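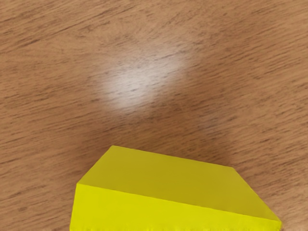
Picture: Didside Media

Search this site
Search

Tatiana Vrabec has spent most of her working life on the phone about phones. She runs the switching desk at Didside, a small firm that moves people's mobile numbers from one network to another when the usual route has gone wrong. Her desk is on the first floor in Vosby, above a key cutter, and when I called in on a Thursday she had two handsets on charge and a third with its SIM tray hanging out.

Moving a number is meant to be easy. You ask your old network for a code, give it to the new one and wait. Vrabec says that for most people it works like that.

"We don't hear from those people," she says. "We hear from the ones who cancelled first."

Cancelling first is the mistake she sees most. A customer finds a better deal, rings up to close the old account and only then asks to bring the number across. By that point there may be no live number to move.

"The account has to be open when you ask for the code. Don't cancel anything. The switch closes the old account for you. I say that to every caller and I would put it on the front of the building if they let me."

If the number has already gone, she tells people to ring the old network the same day and ask for it to be put back. Some will do it. Some want a new contract signed before they will look at it. She keeps a notebook of which departments to ask for, and would not let me read it.

The second problem is names. A phone bought by a parent, an employer or a former partner is often still in that person's name, and the network will only deal with the account holder. Vrabec had one case in May where a man had used the same number since school and found it belonged on paper to a company called Pennington, where his mother used to work. The firm had 883 lines on one business account and had lost track of who had what.

"They were very decent about it, but it took three weeks. They had to find the line, take it out of the contract and put it in his name. Then he could move it. He thought it would be done by teatime."

I asked what happens to a phone during the switch. She said there is usually a spell when calls come in on one SIM and texts on the other, or when you can ring out but no one can ring you. It can last up to 40 minutes on a good day, and longer if the request went in late. Her advice is to keep both SIMs to hand and restart the phone before ringing anyone to complain.

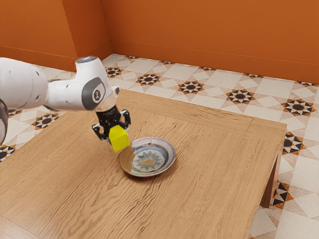 Picture: Didside Media

Voicemail is another matter. Saved messages sit with the old network and do not come across with the number. Vrabec asks callers whether there is anything on there they want to keep, and she asks it twice.

"People say no, and then they ring back the week after. It's a message from someone who has died, quite often. Once the account is closed I can't get it. Play it out loud and record it on something else before you start. It takes five minutes."

She also tells people to make a list of everything that sends a code to their phone. Banks are the obvious one. Doctors' surgeries, parking apps and email accounts come up as well. If the number is going to be out of action for an afternoon, that is a bad afternoon to be paying a deposit on a house.

Didside logs its cases on a system called Uvura, which she describes as slow but honest about dates. The dates matter when two networks each say the other one is holding things up. She can read out when the request was made and what came back, and that tends to shorten the argument.

Her own number is the one she had with her first phone. She has moved it three times - once badly, before she did this for a living. She lost it for a week and a half.

"I'd cancelled first," she says.

Before I left she took a call from a woman whose new SIM had come in the post without a number printed on it. Vrabec told her to look on the back of the letter, and waited while she went to find it.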